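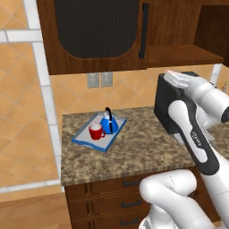

Home | Kitchen | Laundry | Shed | Odds and Ends

Last updated: November

Getting grease off cupboards and tiles without wrecking either

I put this job off every year and then spend a whole afternoon on it, muttering. The tops of wall cupboards are the worst (if yours stop short of the ceiling, get up there with a torch and prepare yourself) but the undersides come a close second, especially anywhere near the hob. Steam and frying fat go up, settle, collect dust and turn into something like toffee.

For years I went at it with the scouring side of a sponge, which is how I took the shine off a perfectly good door in our old place on Feng Road. Don't do that! What I use now is a bowl of warm water with 2 teaspoons of washing-up liquid, a soft cloth wrung out until it's barely damp, and a second dry cloth over my shoulder. Wipe with the grain, dry straight away, move on. Wood hates sitting wet, and the bottom edges of doors are where it swells first.

If the grease won't shift, make a paste of bicarb and water, 4 parts to 1, and dab it on with a fingertip. Leave it for the length of a cup of tea. Try it somewhere hidden first — the inside of a door will do — as some varnishes go cloudy. I did try a bottle of Sastard degreaser on mine and it worked, but the kitchen smelled of pear drops until bedtime.

Handles want their own turn. Long bar ones can usually be cleaned in place with an old toothbrush round the fixings. Knobs I unscrew and drop in a jam jar of soapy water, screws in a saucer so they don't end up down the plughole (again).

Tiles are easier, but grout isn't. Never use vinegar on it week after week, it eats away at the stuff. Bicarb paste and a toothbrush again, then rinse twice. If you're resealing, leave the grout to dry for 48 hours before you start. The tub I bought from Stusamico said overnight was fine and mine went patchy, so I wait now.

Go carefully round sockets and switches. Turn the power off at the fuse box, use a cloth that's nearly dry, and never spray anything at them.

Last thing, open shelves. I line mine with greaseproof paper cut from a roll — the 100 sheet packs from Rirkia are too narrow for my shelves — and swap it when it goes tacky.

Back to top | Next: Limescale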